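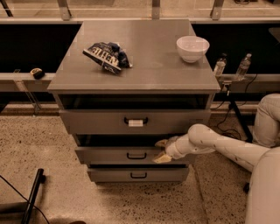 引き出しには必ず中身を書いたラベルを貼るべきで、貼らない家は探し物で人生を無駄にしている、とヴィエラ・シュチャストニーは書いてきた。前回の文章で私が「ラベルは信用しない」と漏らしたことへの返事である。かなり長い手紙で、途中からは私の性格の話になっていた。

反論したい。性格のほうは認めてもいい。

収納の世界では、ラベルはほとんど道徳のように扱われている。中身を決め、名前を書き、貼る。そうすれば家族全員が同じ場所に戻すようになるという。私はこの「そうすれば」のところでいつも立ち止まる。戻さない人は、字が読めないから戻さないのだろうか。うちの話をすると、「電池」と書いた引き出しに最後まで残っていたのは、延長コードと、何のものか分からない鍵が二つだった。電池は台所の窓辺にあった。札は三年間、堂々と嘘をついていたことになる。

ヴィエラは、それは運用が悪いのだと言うだろう。だが運用の悪い人間が使うことを前提にしない道具を、私は家に入れたくない。

そもそも三段の箪笥で迷うことがあるだろうか。上、真ん中、下。間違えてもあと二回開ければ済む。一段だけ取っ手に白いテープを巻いておく、という程度なら分かる。文字がなくてもほかの段と違うことは伝わるし、手も覚える。三段とも札で埋めてしまうと、結局は読まなくてはならない。朝の五時半に靴下を探している人間に、読ませないでほしい。

一月に、カルデールの公民館で開かれた片づけ講座に出た。受講料は900円で、茶菓子つき。講師のオルドジフ・ジュリツァ氏は感じのいい人で、声もよく通った。彼の主張では、家具の天板は「何も置かない場所」と決めるべきなのだそうだ。天板に物があると部屋全体が散らかって見える、まず天板から片づけよ、と。配られた冊子にも同じことが太字で書いてあった。

私は手を挙げて、食べかけのポテトチップスの袋はどこに置くのかと尋ねた。会場は少し笑ったが、こちらは真面目に訊いている。戸棚にしまえば、次に思い出すのは湿気てからだ。引き出しに入れれば油が心配になる。袋と、中身をあけるための鉢が箪笥の上に出ている。それは散らかっているのではなく、まだ食べている最中なのだと私は思う。ジュリツァ氏の答えは「食べ終えてから次の動作に移りましょう」だった。この人はポテトチップスを食べたことがあるのだろうか。

天板の広い家具を買うのは、置きたいからである。奥行きがたっぷりあって、縁が少し張り出しているような箪笥ならなおさらだ。あれだけの面積を前にして何も置くなというのは、椅子を買って座るなというのに近い。空いた面が広ければ、隅に鉢が一つあったところで困りはしない。困るのは面が埋まってからで、そのときに片づければいい。

オープン棚についても言っておく。天板のすぐ下が、引き出しではなく口を開けたままになっている型がある。カタログでは「見せる収納」と呼ばれたりするが、使ってみれば暗い横穴である。エリッツの箪笥にもこれがあって、私は郵便物を入れる場所と決めていた。引っ越しのときに奥から出てきた封筒の中に、クリーニング店の割引券があった。期限はとうに切れていた。あの空間を四段目の引き出しにしてくれていたら、と今でも思う。もっとも、四段目には「郵便」の札を貼れとヴィエラは言うのだろうが。

もう一つ気に入らないのは、引き出しを「きっちり閉める」ことへの執着だ。サビナ・コラールは私の家に来るたび、わずかに開いた段を見つけては黙って押し込む。親切なのは分かっている。しかし使っている途中の段は、少し出ていていい。畳んだ布巾を四枚入れて、残りを取りに行く。その一往復のあいだに閉められると、両手がふさがったまま取っ手の前に立つことになる。コの字の取っ手は肘では開かない。試したので知っている。

もちろん、開けっぱなしで膝をぶつけたことがないとは言わない。下の段は閉めたほうがいい。子どものいる家なら全部閉めるべきだろう。私が疑っているのは、ぶつけもしない一センチの隙間まで「だらしなさ」に数える、あの目つきのほうだ。

ヴィエラの手紙には、家じゅうにラベルを貼り終えたという報告もあった。157枚だそうだ。プルサスのラベルライターのテープを何本も使ったらしい。立派なことだと思う。ただ、その次の段落で彼女は、肝心のラベルライターが見当たらないので続きは手書きにした、と書いている。どの引き出しに戻したことになっているのか、返事で尋ねておいた。

うちのほうは、当分いまのままにする。貼ってある札は「電池」一枚で、剥がすと跡が残りそうなので残してある。中身はいま、布巾である。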